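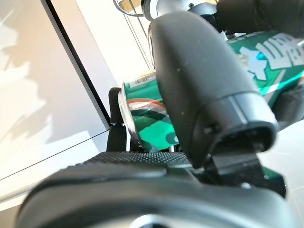
图1 绿色铝罐,横放,条码位于近罐盖一端

Veltden茶水间饮料收纳及抽屉冰箱使用 第二次碰头会纪要

地点:Veltden茶水间旁小会议室
时间:一月,上午十点开始,十一点二十分结束
主持:Theresia Wallner
记录:Rosalía Echevarría
出席:主持人、记录人、Bredwood柜体安装方代表、Bachmann制冷设备售后代表、行政采购代表
缺席:Pelwood台面供货方(已书面答复,见第3项)
附件:图1、图2;编号117的整改单

1. 上次纪要的遗留事项

1.1 抽屉冰箱门板与右侧竖板之间的缝宽。Bredwood已重新调整滑轨侧向螺丝,现场复测上口与下口缝宽一致,该条关闭。

1.2 抽屉自闭功能。上次记录为“推到末段无回拉力”。Bachmann答复为阻尼件装反,已换向安装。行政方表示使用中仍有一次未闭合到位,时间在午饭后,当时抽屉内的摆放情况没有记录。该条保留,转入第4项讨论。

1.3 饮料标签朝向。上次有人提出抽屉内饮料应统一标签朝上,采购方当时反对。本次重新讨论,见第2.4条。

1.4 台面后侧灯箱亮度。不属于本会范围,已转物业照明组,本纪要不再跟踪。

2. 饮料收纳方式

2.1 现状。茶水间目前采购的罐装饮料分高罐与小罐两种规格。高罐直立放入抽屉时,抽屉能否正常推入取决于隔板位置;小罐不受影响。两种规格均有绿色包装,远看容易混淆,补货人员需拿近核对。

2.2 抽屉内部尺寸。Bachmann代表提供的图纸标注抽屉净深300毫米,为内胆前壁至后壁的水平距离,不含门板厚度。净高图纸上另有标注,但图纸版本较旧,与现场设备的型号后缀不一致。会上决定以现场实测为准,实测由Bredwood完成,测量时取空抽屉,隔板全部取出,取左、中、右各一点,记录最小值。

2.3 高罐的放置。讨论了两种做法:
一是高罐横放,罐盖朝向抽屉前壁,便于取用时看到罐盖端。采购方指出横放的罐体会随抽屉推拉滚动,需加分隔条。
二是高罐不进抽屉,改放立式冷柜,抽屉只放小罐。
主持人倾向第二种做法。安装方认为第一种做法可行,分隔条可用现有配件,不需要另行开孔。未形成一致意见,先按第二种做法试行20个工作日,试行期间高罐如需临时冷藏,允许横放一层,不得叠放。

2.4 标签朝向。直立的罐体从上方看到的主要是罐盖,标签朝向对辨认帮助有限。横放的罐体如条码朝上,补货时可直接扫码。条码印在罐身近罐盖一端(图1),扫码时手指不应压住该位置。会议同意:直立放置不规定朝向;横放时条码朝上。罐身正面的大字朝向不作要求。

2.5 先进先出。新补的罐放后排,旧的往前移。采购方要求写明“后排”指远离门板的一侧,避免与台面方向混淆。照此写入。

2.6 混放。茶水间抽屉不接收已开启的罐。开过的饮料即使罐口覆膜也不放入。保鲜盒、切开的水果、玻璃瓶同样不放入,另有冷藏柜可用。

2.7 标识。抽屉内壁贴规格标签的建议未通过,理由是标签在低温下翘边,清洁时不便。改为在补货单上附放置示意图,由采购方绘制。

3. 台面

3.1 材料问题。Pelwood书面答复说明,白色台面表面可用中性清洁剂擦拭,不可用含研磨颗粒的膏状清洁剂,也不可用钢丝球。答复中没有给出对罐底压痕的说明,采购方去函补问。

3.2 暂放区。补货时罐装饮料可暂放在抽屉旁的台面上,放置位置离前沿不小于一掌。有人提议划线,主持人不同意在台面上贴任何胶带。采用口头交接加补货单文字说明。

3.3 前沿与柜面。台面前沿外挑于浅灰色柜面,抽屉拉出后,站在正前方操作的人与台面之间距离变大,够取台面后侧物品不便。建议先取放台面物品,再拉开抽屉。此条写入补货步骤第一步,顺序不得颠倒。

3.4 擦拭。台面每日下班前擦一次,补货后另擦一次。擦拭用布与擦抽屉内胆的布分开,颜色由保洁方自定,定后告知记录人。

3.5 柜面右侧近竖板处有一条竖缝。Bredwood确认为柜面分块接缝,不是开裂,不需要处理。保洁时沿缝竖向擦,不横向来回擦,湿布拧干后使用。

4. 抽屉冰箱使用

4.1 开启时间。补货时抽屉连续拉开的时间尽量短。Bachmann不建议设定硬性秒数,理由是不同环境温度下结果差别大,给出数字后容易被误当作保修条件。会上接受该意见。

4.2 未闭合到位。结合1.2条,售后代表提出三个需要排查的点:隔板是否插到底;罐体是否高出抽屉侧壁上沿;滑轨末端是否有异物。今后出现未闭合,先不要用力推,拉出后逐项看,并在补货单背面记下时间和现象。

4.3 罐与罐之间留出间隙,不塞满。间隙以手指可伸入为准,不另设尺寸。

4.4 除霜。内胆出现薄霜属正常。出现成片硬霜时通知售后,不得用刀、勺或其他硬物刮除。

4.5 温度记录。设备自带显示与外置温度计读数有差异,差异值在本次会上没有结论。下次会前由Bachmann携带校准过的温度计到场比对,比对时抽屉关闭满一小时后再读数。温度计探头放中部,不接触内壁。

4.6 整改单117的范围。该单原只包含滑轨与阻尼件,采购方要求把隔板松动一并列入。Bredwood同意列入,但注明隔板属设备随附件,不在柜体安装合同范围内,由Bachmann负责提供替换件。双方对此无异议。

5. 补货步骤(试行稿)

5.1 核对送货单与实物规格,高罐与小罐分开清点。包装变形、拉环松动或罐身有渗漏痕迹的,单独放置并退回。

5.2 清理台面暂放区,将本次要入柜的饮料放到台面上,高罐立放。

5.3 拉开抽屉至滑轨限位处。先看抽屉内余量,再决定放入数量,不按送货单数量强行放入。

5.4 把余下的罐移到前排,新罐放后排。

5.5 推入抽屉,推到末段松手,由阻尼自行带回。确认门板与相邻竖板平齐。

5.6 擦拭台面,填写补货单,签名。

会上对5.2与5.3的先后有不同意见。采购方认为先拉开抽屉看余量更省事,可以避免把多余的饮料拿到台面上。主持人要求维持原顺序,依据是3.3条;余量可以查前一张补货单。图2为台面上立放高罐、抽屉拉开且内有小罐时的情形。 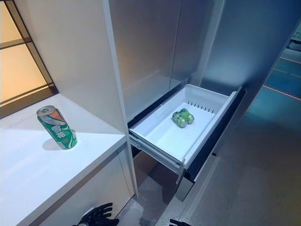 6. 待办事项

6.1 抽屉内净高实测,三点取值,提交记录人。负责:Bredwood。期限:下次会前。

6.2 隔板替换件到货时间,以邮件确认,抄送主持人。负责:Bachmann。期限:试行开始前。

6.3 温度比对,方法见4.5条。负责:Bachmann。

6.4 罐底压痕的补充问询,收到答复后附在本纪要后。负责:行政采购,答复方为Pelwood。

6.5 补货单改版,正面增加放置示意图,背面增加“未闭合现象”一栏。共2页,不得缩印成一页。负责:行政采购绘图,Rosalía Echevarría排版。

6.6 保洁用布颜色。负责:保洁方,由记录人催办。

6.7 试行期满后汇总补货单,统计高罐临时横放的次数及抽屉未闭合的次数。负责:Rosalía Echevarría。

7. 其他

7.1 安装方询问是否需要给抽屉加锁。主持人答复不需要。

7.2 空罐回收桶的位置本次未讨论完。现有两个方案,一个在茶水间入口内侧,一个在走廊。走廊方案需物业同意,采购方去问。

7.3 上次纪要3.2条中“冷柜”一词有歧义,今后统一写法:茶水间台面旁的设备称“抽屉冰箱”,储藏室内的称“立式冷柜”。

下次会议:试行期满后召开,时间另行通知。对本纪要有异议的,请在收到后书面回复记录人,并注明条目号。

记录:Rosalía Echevarría
审阅:Theresia Wallner
分发:出席各方,Pelwood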